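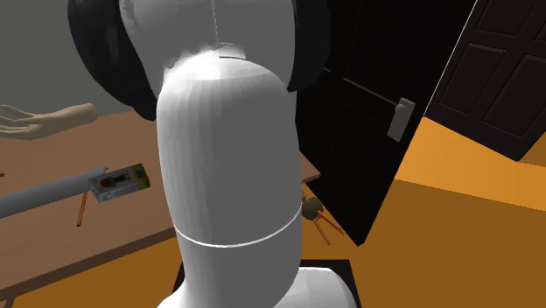
RECORD OF THE DRERBRIDGE SHARED WORKSHOP
Final entry under the Triltis bequest

The members of the Drerbridge Shared Workshop resolved, at their winter meeting, to complete the arm that the late clockmaker had left unfinished on Bench 42. The resolution passed without debate. It was understood that the work would be done in the evenings, that no member would be paid, and that the simulated room would be prepared before any motor was given power.

The bequest consisted of one notebook, a set of joints from the Drunell works, and a letter addressed to the membership. The letter contained a single condition. The arm was to be taught to pick up a cylinder from a table and hold it until told otherwise. No purpose was stated. The members considered whether a purpose ought to be supplied and decided that it was not within their authority to do so.

The room was accordingly built in software by the member responsible for modeling. It had a wooden table, an orange floor and dark doors. An objection was entered that the floor was too bright. The member replied that the notebook called for orange, and read the passage aloud. The objection was withdrawn.

Difficulties followed. Under the Aaltonen method, which the workshop had adopted for all practice runs, the gripper is permitted 20 attempts before its settings are reviewed. The first review found that the fingers closed too early. The second found that they closed at the proper time and in the wrong place. By the end of January the log stood at 704 attempts, and the younger members had begun to bring their suppers to the workshop and eat them in front of the monitor, contrary to the posted rules. The rules were not enforced.
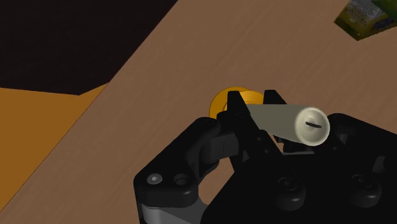
The hold was entered in the log on Feb 1, 2022, at the close of the evening session. The member at the keyboard asked whether the release command should be given. The chair consulted the letter, which said only that the arm should hold until told otherwise, and ruled that the matter could wait until the members present had finished looking.

The members present took some time. One of them had learned to file a gear at Bench 42 and had been told, more than once, that her hands were in too great a hurry. She asked that the notebook be placed beside the monitor, open to its last written page. This was done. The page held a pencil drawing of two fingers and a cylinder – the lines gone over so often that the paper had worn soft.

It was then moved that the simulation be left running overnight. The cost of electricity was raised and set aside. The lights were put out at the usual hour, with the exception of the monitor, and the door was locked by the last member to leave, who noted in the book that the cylinder was still held.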